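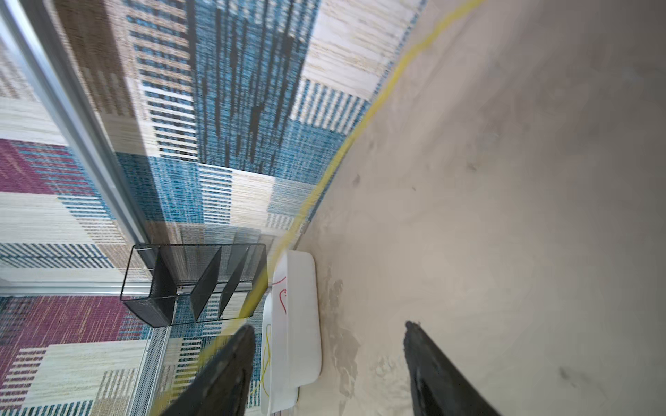 View from a wrist camera, with the tray and yellow cable between the fingers.

Picking up wire with two arms: how we do it at Wastard Robotics Club

Several people at the November open evening in Driltthorpe asked how we practice with the two arms, and I kept giving a different answer depending on how tired I was, so I'm writing it down properly. I'm assuming you already have a pair of arms that move when you ask them to, with a camera on each gripper. If yours don't move yet, go fix that first and come back!

We call our arms Oda (left) and Pikell (right). Label yours somehow, even with a scrap of tape. "Your left or its left?" gets old very fast when two people are shouting directions.

What you need

Two arms with small grippers, a tray with a raised rim, some thin flexible wire in a bright color, and one big stiff thing that takes both arms to hold. Ours is a gray disc with a hole in the middle and lots of tiny holes all over it. A baking rack or an old sieve would do. You also want a second person, at least the first few times, with a hand near the stop button and nothing else to do. No phone.

Start with the big thing

I know the wire is the fun part, but start with the disc. It's stiff, it stays the shape it was, and it shows you right away whether your two arms agree with each other.

Step 1. Lay the disc flat between the arms, close enough that both can reach it without stretching all the way out. An arm at full stretch gets wobbly, and you'll blame your driving for it.

Step 2. Bring Oda in to the left rim, slowly, fingers open. Stop just short and check the wrist camera before you close. You want the rim well inside the fingers, past the tips. We used to grab with the very tips, and the disc would swing like a pub sign.

Step 3. Close Oda, wait a beat, then do the same with Pikell on the right rim. Don't lift yet. I mean it. Everybody lifts too early, me included.

Step 4. Lift both arms together in small moves and tip the disc upright as you go. We count out loud: up, stop, look, up, stop, look. It feels silly, and it saved us a lot of bent fingertips.

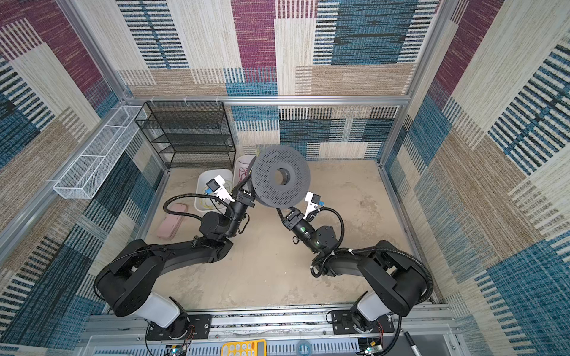
Once it's in the air, hold it there for 5 slow breaths before you try anything clever. If one gripper is creeping along the rim, you'll see it in that time. You don't need the two grips at matching heights, by the way. I spent ages trying to make mine symmetrical, and Gion Pfister (our team lead, very patient) finally pointed out that the disc didn't care. A grip a bit lower on one side is fine as long as neither arm is twisting against the other.

Twisting is the thing to listen for, too. If the motors start to whine while you're holding still, the arms are fighting. Open nothing! Move one arm a tiny bit toward the other and the noise should drop. Still whining? Lower the whole thing to the floor, let go with both, and start over.

Put it down the way you picked it up: low edge touches first, tip it flat, open one gripper, then the other.

Now the wire

Wire is a pain. It rolls, it springs back, it looks closer on the camera than it is. My first night on it I made 19 tries and got 2 clean pickups, and I was so proud of those two that I texted my mom.

Step 5. Pick your spot on the wire before you move the arm. Go for a straight bit. If you grab in the middle of a bend, the wire turns in the fingers as soon as they close, and the free end goes off wherever it likes.

Step 6. Turn the wrist so the fingers close across the wire, one on each side. If they're lined up along it, they just push it down the floor ahead of you. We've all done a full lap of the workspace that way.

Step 7. Come down from above until the tips are almost touching the floor. Use the wrist camera for side to side and the outside view for height. The wrist view is terrible at height, at least for me, and switching my eyes between the two screens took more practice than the driving did.

Step 8. Close all the way. With something this thin there's hardly any gap left when it's held, so the gripper reading looks nearly the same whether you've caught it or missed it. Trust your eyes over the number.

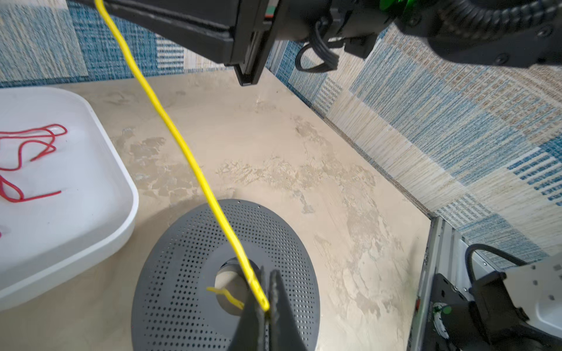
Leave a little bit of the end sticking out past the fingers if you're going to place it or poke it through something afterward. If the whole end is buried in the grip, you're steering blind. Too much sticking out is bad as well, though, and then it flops. A fingernail's worth is what I aim for.

Step 9. Lift a little, then pause. Let the rest of the wire stop swaying before you carry it. If it's long, move it in short hops and keep an eye on where the tail is going, especially near the other arm's cables. Park the arm you're not using well back. Pikell's elbow has a talent for being exactly where the tail wants to swing.

Step 10. To set it down, bring the free end to where you want it, touch, and open the fingers only a crack. Throwing them wide open flicks the wire away, and then you get to do step 5 again.

If it keeps going wrong

Missing by the same amount every time: check that the wrist camera hasn't been knocked. Ours gets bumped when people reach in to tidy up.

Wire slips out during the lift: wipe the fingertips. Dust builds up faster than you'd think.

Disc drops on one side: your grip was too shallow, go back to step 2.

You're getting cranky: swap drivers. We change over after 3 misses in a row, and whoever steps off takes the stop button.

Next up I want to have one arm hold the disc while the other feeds a wire through the middle hole. I've managed it with Gion calling out the moves, but not on my own yet. I'll add the steps to this page once I can do it without someone talking me through.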